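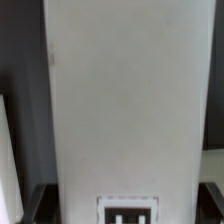

What does a low coolant level do to the temperature gauge?
It can make the gauge read low, as the sensor may be sitting in air or steam instead of liquid.

March. Posted by Matheson, vehicle maintenance notes, unit 17

Check the level at the expansion tank with the engine cold. Top up with the same type of coolant and log the amount in ml. The Clurari workshop van took 218 ml at its last service. A second top-up of more than 756 ml calls for a pressure test.

Comments
bostivitz: Is tap water all right for topping up?
brisumik: Use deionised. Tap water leaves scale.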